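May 2026
Trinity Holloway

4.3 Opening the tower and reaching the processor

This section covers desktop towers with a hinged or lift-off side panel. Read section 4.1 on power isolation before starting. Allow 20 minutes for a first attempt.

CAUTION: Shut the computer down, switch off the outlet and unplug the power cord. Do not open the power supply unit. It contains no parts that can be serviced.

1. Disconnect all external cables.

2. Lay the tower on its side on a flat, stable worktable, with the removable panel facing up. Leave enough free surface next to the chassis to lay the panel flat.

3. Release the panel and set it down with its inner surface facing up. If the panel carries a molded liner, do not rest tools on the raised posts.

4. Touch bare metal on the chassis wall to discharge static. Repeat each time you return to the table.

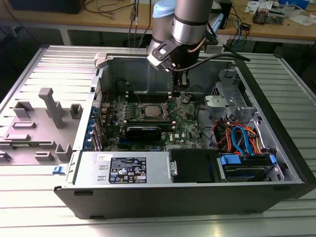
5. Find the retention frame on the motherboard. Before going further, check that no wires cross the area above it. Move any that do toward the rear wall of the chassis without pulling on their connectors.

6. If the heat sink is still fitted, remove it as described in section 4.2. Clean off the old thermal compound before the socket is opened.

7. Press the socket lever down and outward, then raise it fully. Lift the retention frame.

8. Hold the processor by two opposite edges and lift it straight up. Do not tilt or slide it.

CAUTION: Do not touch the socket contacts. Bent contacts cannot be repaired on site.

NOTE: A graphics card may stay in its expansion slot during this procedure if it does not block the lever. If it does, open the slot latch and remove the card first.

9. Place the processor in an antistatic tray and record the part number on form 198.

To fit the replacement, go to section 4.4.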